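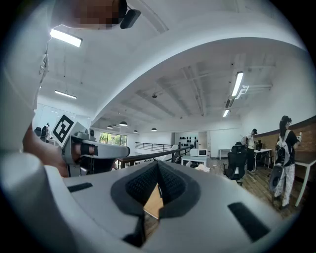 Print this page | E-mail this page

Ticket: Ink feathering and lifting on line drawings, Flotthorpe sketchbook
Opened by: Nahom Kassa
Handled by: Rosimeire Bittencourt, Rirkby Art Supplies, paper and ink desk
Status: Closed
Product: Flotthorpe hardback sketchbook, 200 gsm, plus Cavalcanti pigment ink (black, bottled)

Entry 1, customer

I draw in pencil first and ink over it with a dip pen. In the last two sketchbooks the ink line spreads sideways into the paper on some pages and not on others. On the bad pages a fine line comes out at least twice the width it should be, with small hairs running off it. On the same pages the ink also greys when I rub out the pencil afterwards. Same bottle of ink throughout. Same nib (Omo medium, the steel one). I have cleaned the nib twice with washing-up liquid. No change.

Please advise whether this is the ink or the paper.

Entry 2, Rirkby

Thank you for the report. Feathering and lifting are two faults and may have two causes. Please confirm the following:

- Which pages are affected, counted from the front cover.
- Whether the fault appears on the left page, the right page or both.
- Grade of pencil and type of rubber.
- Time left between inking and rubbing out.
- Whether the ink has been thinned.

Please also draw one plain line with the nib on ordinary printer paper and say whether it feathers there.

Entry 3, customer

Affected pages are all on the left when the book is open, so the backs of the sheets. I had not noticed this until you asked. Right-hand pages are mostly clean, with one exception near the middle, where there is a feathered patch at the bottom corner under where my hand rests.

Pencil is 2B. Rubber is a white plastic one. I wait until the ink looks dry, a few minutes. Ink was thinned with tap water in October when it got thick, and I didn't measure how much.

Printer paper: slight feathering, less than on the bad pages.

Entry 4, Rirkby

Findings so far.

1. Backs of sheets. The Flotthorpe paper is surface sized. If the size is uneven between the two faces, the weaker face will take ink faster and let it run. This fits with left-hand pages only.

2. Corner patch. Skin oil or damp from the hand will disturb the surface. Place a clean scrap of paper under the hand while working.

3. Thinned ink. Pigment ink contains a binder. Tap water reduces the binder along with everything else, and a weak mix both spreads more and rubs off more easily. This is a likely cause of the greying.

Test A: fresh bottle of the same ink, unthinned, one line on a left page and one line on the right page facing it. Leave for 60 minutes. Rub both with the white rubber, same pressure, ten strokes each.

Test B: repeat with the old bottle, shaken.

Use a blank opening for both tests and label each line in pencil well clear of the ink.
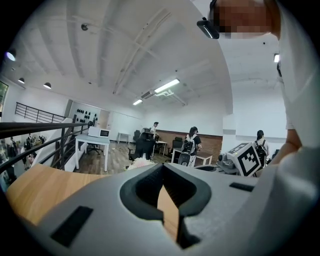
Test C is optional. Draw one line over a patch of 2B shading and one on bare paper. Heavy graphite can stop the ink reaching the paper, and the ink then comes away with the pencil. If line 1 lifts and line 2 holds, change to an HB for the underdrawing or knock the pencil back with a putty rubber before inking.

Entry 5, customer

Results.

Test A, new bottle. Right page: clean line, no lifting. Left page: slight feathering, visible if you look closely, no lifting.

Test B, old bottle. Right page: clean line but greyed after the ten strokes. Left page: bad feathering, greyed.

Test C, new bottle only. Line over shading went patchy. Line on bare paper held.

I also tried the new bottle in an older Flotthorpe book I had on the shelf. Both sides were clean. The older one has a green label inside the cover. The two faulty ones have a white label.

Entry 6, Rirkby

The label detail is useful. Our own stock has white labels. I repeated Test A here on three books from the shelf, using a fresh bottle and an Omo medium nib. Two showed slight feathering on the left page. The third was clean on both. I would not call the sheets faulty for pencil or for felt-tip pens, but they are below what we expect for dip pen work.

Summary of causes:

- Lifting: over-thinned ink, made worse by 2B graphite underneath.
- Feathering: weak sizing on the back of the sheet, made worse by the thinned ink.
- Corner patch: probably hand contact. Not tested.

Action for customer:

Discard the old bottle or keep it for washes. If new ink thickens, add distilled water a drop at a time and test on scrap after each drop. Wait 60 minutes before rubbing out, longer in a cold room. Ink on right-hand pages in the two books affected, and use the left for pencil.

Action for Rirkby: replacement of both books with the 300 gsm version, which passed Test A on both faces. No return needed.

Entry 7, customer

Replacements received. I have inked four pages, two left and two right. No feathering on any of them. The heavier paper has a bit more tooth and the nib caught once on an upstroke, which threw a spot of ink. Is there a fix for that?

Entry 8, Rirkby

Lower the angle of the pen and pull the stroke where possible. Turn the book if the line has to go upwards. If it still catches, check the tips of the nib under a magnifier. A bent tip will catch on any paper with tooth, and no adjustment of the hand will cure it.

Entry 9, customer

One tip was slightly out. New nib fitted, no catching so far. Please close.

Closed by R. Bittencourt, May 26, 2019. Sizing fault reported to supplier under a separate ticket.

Print this page | E-mail this page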